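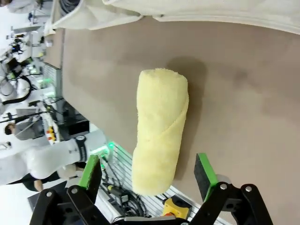 星三つの客がいちばん怖い　宿の口コミに返事を書き続ける人に聞く

「星一つの人は、怒っているだけですから」

客室10室の宿「Trenon」で口コミの返信を一手に引き受けている女性は、そう言って番茶をすすった。名前は出さないでほしいという。出すと、今度は本人に星がつくからだそうだ。

これまでに書いた返信は3483件。本業は帳場で、返信は夜の九時過ぎ、電話が鳴らなくなってから書く。予約サイト「Milutley」の管理画面を開き、新着を古い順に読む。新しい順に読むと、最後に残るのがいちばん長く待たせた人になり、申し訳なさで文章が長くなるらしい。

「長い返信は言い訳に見えるんです。短いと冷たく見える。ちょうどいい長さは三行半なんですが、縁起が悪いので四行にしています」

始めたきっかけは前任者の退職だった。引き継ぎの書類は一枚で、「『貴重なご意見』を二回続けて使わないこと」とだけあった。守っているのかと聞くと、しばらく黙ってから「大事なご意見、と書くことはあります」と答えた。

「静か」は褒め言葉か

口コミを読むには語学が要る、と彼女は言う。外国語の話かと思って身を乗り出したら、日本語のほうだった。

「『静かなお宿でした』は褒めています。『とても静かなお宿でした』も褒めている。『静かすぎるくらい静かでした』になると、テレビの映りが悪かったか、夫婦げんかをなさったか、どちらかです」

では「味のある建物」は。「階段がきしんだんですね」。「お料理はやさしい味」は。「薄かったんでしょう」。「スタッフの方は一生懸命」は。彼女は湯のみを置いた。「それがいちばんこたえます」

星一つの口コミは、保存してあるものだけで211件ある。読み返すことはあるのかと聞くと、正月に読むという。毎年ひとつだけ、前には腹が立ったのに今年は笑えるものが見つかる。去年は「山が近すぎる」だった。その前は「朝食の卵が二日連続で卵だった」。

「山には申し伝えます、と書きかけて消しました。消したのは我ながら偉かったと思います。『眺望の感じ方につきまして参考にいたします』にしました。何の参考にしたのかは、いまだにわかりません」

星二つには具体的な不満が書いてある。電球、排水、枕の高さ。直せば済むので、彼女に言わせればありがたい部類に入る。問題は星三つで、しかも文章がない場合だ。

「三つで無言。これは眠れません。何が二つ足りなかったのか、こちらで考えろということでしょう。廊下を往復して考えましたよ。消火器の位置まで疑いました」

後日、その客から予約の電話がかかってきた。前と同じ部屋がいいと言う。たまりかねて星のことを尋ねると、先方はきょとんとした声で「三つが満点じゃないんですか」と言ったそうだ。 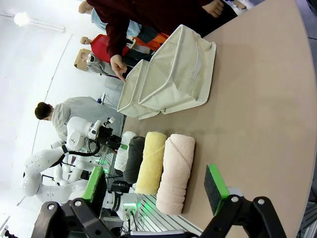

返信でいちばん神経を使うのは、客どうしの意見が割れているときだという。片方に「おっしゃるとおりです」と書けば、もう片方も必ずそれを読む。部屋の暖房がそうだし、朝食の納豆もそうだ。なかでも根が深いのがタオルで、写真のように巻いたものが四本、横に並んでいるのを見て「心がこもっている」と書く人がいる一方、「たたんであるほうが清潔に感じる」と書く人もいる。四本という数にまで派閥があり、二人客なら二本でいい、いや髪が長い者の身にもなれ、と議論は脱衣所の外へ広がっていく。彼女はどちらにも「お気づきいただき、うれしく存じます」と返した。うれしかったかどうかは聞きそびれた。

返信を代行する業者から売り込みが来たこともある。「Nzioka」という会社で、見本の文章を送ってきた。一件につき四行、丁寧で、間違いもない。彼女は感心して三回読み、四回目で、見本の宿に温泉があることに気づいた。Trenonに温泉はない。

「沸かし湯です。でも見本を読んでいるうちに、うちにも湧いている気がしてきて。文章の力ですね」

契約はしなかった。月々の料金を見て、その額なら枕を替えたほうが早いと帳場で意見が一致したからだ。枕は替えた。すると「前の枕がよかった」という星二つがついた。

読まない日

毎月一日だけ、返信も閲覧もしない日を決めている。その日は駅前の喫茶店「Skilau」に行く。コーヒーは濃すぎるし、トーストは片面だけよく焼けている。席は狭く、ラジオの音量は客が決められない。

「口コミを書いたことはありません。一回だけ、画面は開きました。星を四つまで押して、五つ目を押すかどうかで冷めてしまって。コーヒーが」

結局どうしたのかと聞くと、画面を閉じて、勘定のときに「おいしかったです」と言ったという。店主は「はい」とだけ答えた。四行どころか二文字である。彼女はこの返信がうらやましくて、帰り道に何度か練習した。

文面の使い回しはしないのか、とも尋ねた。しないと即答してから、季節の挨拶だけは別だと訂正が入った。「朝晩冷え込むようになりました」は九月の後半から使い始め、長い年は桜が咲くまで引っ張る。標高のせいにできるのが山の宿の強みだそうだ。

定型文の帳面も見せてもらった。表紙に「返事」とあり、中には季節ごとの書き出しが70種ある。梅雨の項がやけに充実している。雨の苦情には謝りようがなく、謝りようがないものほど言い方を工夫することになるのだという。「あいにくの空模様」には全部で六通りの言い換えがあり、六番目は「しっとりとした一日」だった。二重線で消してあり、横に鉛筆で「土砂くずれの日に使わない」と書いてあった。

いつまで続けるつもりですか、と最後に聞いた。

「次の人が見つかるまで、と言って今日まで来ています。引き継ぎの紙はもう用意してあるんですよ」

見せてもらった紙には二行あった。一行目は前任者の言いつけをそのまま写したもの。二行目には「夜中に書いたものは、朝もう一度読むこと」とあり、「朝」の字だけが太くなぞってあった。

帰りがけに、この記事の感想はどちらに送ればいいかと聞かれた。下にコメント欄があります、と答えた。彼女は「返事はどなたが」と言って、こちらの顔をじっと見た。

コメント（4）

枕は低い派
「山が近すぎる」に笑いました。私も昔「海がうるさい」と書いたことがあります。反省はしていますが、うるさかったです。

元・旅館勤務
「スタッフの方は一生懸命」、わかります。新人のころに書かれて、ほめられたと思って壁に貼っていました。先輩がそっとはがしてくれました。

通りがかり
タオルは巻くと棚に並べやすいので巻く派です。本数は多いほうに一票。髪が長いので。

匿名
とてもやさしい味の記事でした。

関連記事
・駅弁の掛け紙を捨てられない人たち
・「お静かに」の貼り紙、字が大きいほど効かない説
・朝食会場でいちばん早起きなのは誰か
・忘れ物台帳に見る、充電器の一生
・喫茶店のトーストはなぜ斜めに切られるのか

お問い合わせ｜無断転載はご遠慮ください｜© 編集室｜ページの先頭へ戻る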